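Yusri Krishnan, 22 November 2025

## Which bread stays soft the longest?

I picked this project because my family argues about bread all the time, and I finally got to test it! I baked four small loaves from the same flour: plain, with milk, with mashed potato, and with honey. Each one used 300 grams of flour and 70 grams of the extra ingredient, except the plain one.

I pressed a slice from each loaf every morning in October and wrote down how far it sprang back. The potato loaf was amazing, still squishy on day five (my brother ate half my sample, so day six is missing). Honey gave the best crust, and the milk loaf came in a close second for softness.
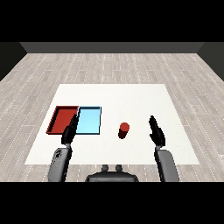
Why does potato keep bread soft? Potato starch holds on to a lot of water, so the crumb dries out more slowly.

Next time I want to try rye.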